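Section 4: Collecting and Sealing a Swab Sample

Read this section before opening the Drundo surface residue kit. The kit gives a presumptive result only. Send a second sample to the laboratory if the result will be used in a case file.

Before you start

Check the date on the outer bag. Kits packed before December of the previous year should be returned to Jestis supply. Put on a new pair of nitrile gloves. Do not use powdered gloves, which can leave marks on the test strip.

CAUTION: The developer vial contains a weak acid. If it touches skin, rinse with plenty of water.

Taking the sample

1. Tear the swab sleeve at the notch and hold the swab by the handle.
2. Wipe the surface in one direction, using light pressure. Cover an area no larger than your palm.
3. Turn the swab over and wipe the same area again.
4. Push the swab into the collection tube until the collar clicks.
5. Shake the tube for 12 seconds.
6. Squeeze 2 drops onto the round pad of the strip.
7. Add the developer and wait 37 seconds before reading the color against the chart on the lid.

NOTE: A faint color counts as a color. Record it as "weak" and keep the strip.

Sealing and labeling

8. Place the tube and strip in the evidence pouch. Press the air out and peel the backing from the seal.
9. Fold the seal over and rub it flat from the center outward.
10. Write the case number, location and your initials across the seal in permanent ink.

Sealed pouches can be stored at room temperature for up to 33 days.

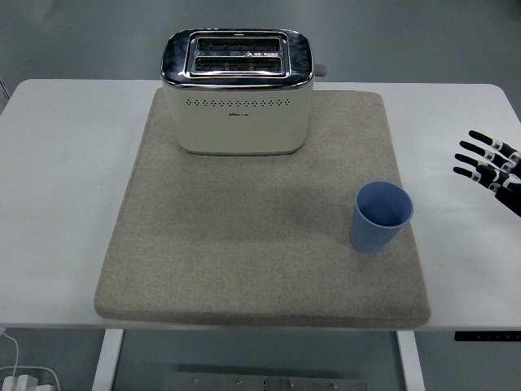

Can I use the same swab on two surfaces?

Use a new swab for each surface. A shared swab mixes the residues, and the result can't be tied to either place.

Reordering

Refill packs include swabs, tubes and strips. Pouches are ordered separately. Contact Roxana Zapata at the Irkdale office and have your agency account number ready.

Revised July 7, 2018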